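Vieira adds low countertop rack to Vitness storage line

FLIRNDALE, September. Vieira will add a low countertop rack to its Vitness line of kitchen storage this month. The rack is intended for bowls and small plates in daily use and will be sold through Warov stores and by mail order under item number 2243.

The rack consists of a black metal support and one light wooden shelf board. It ships flat with a hex key and assembles without drilling. Rated load is 112 ounces, distributed evenly over the board. Replacement boards can be ordered separately. The warranty period is two years and covers the metal parts and the finish.

"Retailers asked for a shelf that sits on the counter and leaves the wall alone," said Luana Furtado, product manager for Vitness. "We kept the uprights thin and the board plain, and we did not add hooks or rails."

Warov will receive 150 units in the first shipment. Orders placed before noon leave the Flirndale warehouse the same day. Assembly instructions are printed in English and Spanish.

Vieira recommends storing bowls of one shape in a single stack and keeping lighter tableware beside it. A teal bowl on a salmon-pink one on a deep green one takes up the left end of the board, with a white paper bowl with a dark blue patterned rim to its right. Bowls and the potted tree are not included. 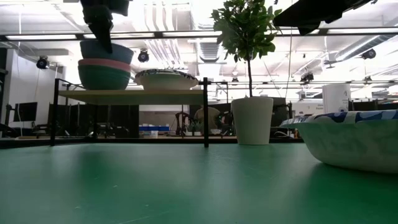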